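## Fruit share starts its fifth season in September

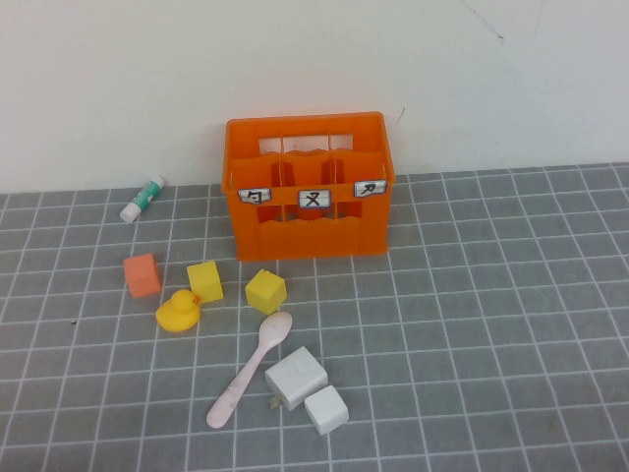 *The orange crate.*

Sign-up for the Pemdale fruit share is open. Members pay for the season up front and pick up their fruit every second Saturday at the Cinlow Street hall, between 9 and 11:30 in the morning. The first pickup is in September and the last is the weekend before Thanksgiving.

Last season the share moved 3135 pounds of fruit, mostly apples and pears, with some plums early on. Of that, 1020 pounds came from backyard trees in town. The rest came from Jastetti Orchard, which has agreed to supply us again at the same price. The Hoàng family has also offered their Asian pears, which ripen later than the others and should fill the gap we had in the middle of last fall.

There are 200 places. Households that were members last year can renew until the end of the month, and after that any places left go to the waiting list in order. If you are on the list and have changed your phone number, please tell Ngaio Ngata, because two people could not be reached last time and lost their turn.

A few things have changed:

- Half shares are back. A half share is picked up on the same days as a full one.
- Plums will be handed out in paper bags. They bruised badly last year when they were stacked.
- Please return your crate at the next pickup. We ran short twice and had to use cardboard boxes, which got wet in the rain and came apart.
- If you can't come on a Saturday, a friend can pick up for you. They need to give your name and share number.

We would like more backyard trees this year, especially early apples. The fruit doesn't need to look perfect. Scab and small marks are fine, but we can't take windfalls that have been on the ground overnight. Shayne Paewai keeps the list of trees and will come by in the summer to look at yours and guess at a picking date. Tree owners keep as much of the fruit as they want, and the rest goes into the share.

Pruning is mostly done for the year, but it isn't too late to thin the fruit. Wait until the small apples are the size of a marble, then take each cluster down to one or two. The tree drops some on its own in early summer – leave those off your count. Thinned trees gave noticeably bigger apples last fall, and fewer broken branches.

The ladder and the two long pickers can be borrowed on weekdays. Bring the ladder back with both straps, please. One is missing.

Renewal forms are on the table inside the hall door.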